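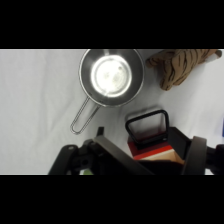
Wrist camera, saucepan and tan item behind, red-and-white box at the fingers.

7th June, bench 2, Prellbridge

Comparing the two wrist cameras today, the old narrow one and the Agbeko wide one, with the flat slab fingers on for both. Dzifa ran the arm in the morning and I took over after lunch. Fabian wants a decision before the second arm is wired up, so this is mainly for him and Akua.

Setup: white cloth on the table, lamps as they were on Monday. Controller is the Plestudora unit with the April firmware. I left the speed limit alone. Exposure locked at 3000 microseconds for the first block, then auto for the second. Gain fixed both times.

Wide camera

The wide lens gives us what we asked for in one respect. Both fingers are in view along with a decent piece of table past them, so whoever is driving can line up on the box and still see the saucepan. With the narrow camera Dzifa kept backing the arm off to find the next item, and you can see it in the logs as a lot of small up and down moves that do nothing.

The black bands above and below are the padding that the recorder adds to make the picture square. I had forgotten it was on. It costs us storage and, more to the point, the resize step shrinks the useful strip along with the padding. Tài says he can crop before the resize and it is a one-line change in the recorder config. To be done before any more recording.

Glare is the bigger problem. The bottom of the steel pan goes white over most of the flat part, and you can't make much out inside it apart from a few smudges. Locked exposure was worse than auto. Auto was better on the pan but pulled the fingers down so dark that the gap between the right finger and the box got hard to judge, and that gap is what the driver is looking at. Tried turning the left lamp toward the wall, which helped a little. Didn't try a diffuser, we don't have one that fits.

Narrow camera

Sharper on the box and no trouble with the edges. Loses sight of the right finger once the gripper opens past halfway. Akua's old mount holds it a bit too far forward, so some of that may be the mount and not the lens. I'd want to repeat it with the mount moved back before writing the camera off.

Fingers

Not what we set out to test, but notes while I remember. The slab fingers are fine on the box if you come down with one on each side of it. The black loop handle is a decent target for the driver because it stands up dark against the cloth. I would not use it as a grasp point with these fingers. Dzifa tried it twice and both times the box swung and came down crooked.

The pan handle is two thin rods and the slabs have nothing to hold it with. They close on it but it turns between them as soon as the pan lifts. The Baten fingers with the groove should do better. Augustina has the only good set and gets back to the bench tomorrow.

Soft items: the fingers push the material along before they catch it, and the cloth under it comes too. Tape the cloth down at the corners.

Logs

Wide camera block is 872 MB with padding on. Narrow block not copied over yet, still on the bench machine. Dropped frames in the wide block: 26, nearly all at the start. I think that is the recorder opening the file late, same as in April. Tài to check.

Where I've got to: I'd go with the wide camera if the glare can be brought down. If Fabian needs an answer today the answer is wide, auto exposure, padding off.

To do
Crop before resize (Tài)
Move narrow mount back and repeat the box runs (me)
Borrow the Baten fingers, redo pan handle (Dzifa, ask Augustina)
Order diffuser sheet for both lamps (Akua)
Check whether auto exposure can be metered on the middle strip only
Retighten the left bracket screw, it had worked a quarter turn loose by the end of the afternoon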